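Bench check before powered run, student arm project "Hellemance"
Date: 23/03/2026
Checked by: Tahira Farooqui. Second check: Kamran Rana

## Arm and base

- [x] Base clamped at both corners. Tight.
- [x] Emergency stop pressed and released, 15 times. Motors cut out each time.
- [x] Cable slack at the elbow. Adeel has re-tied it -- fine now.
- [ ] Speed limit label fitted. Missing, Radomír to print one. Limit stays at 200 mm per second until then.

## Power

- [x] Fuse matches drawing 121.
- [x] Supply lead has no cuts or bare wire.
- [ ] Spare lead tested. Not done, kept off the bench.

## Gripper and work area

- [x] Finger mountings tight, no play by hand.
- [x] Ribbed section near the fingertip brushed out.
- [x] Metal panel checked for sharp edges. Faint streaks and scuffs on the face, left as they are. Go slowly with the finger this close to the strap.

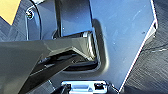 ## Sign-off

Low speed run allowed with two people present. Full speed not allowed until the label is on and the spare lead is tested. Bogdan Borkowska to recheck both items and initial page 156 of the log.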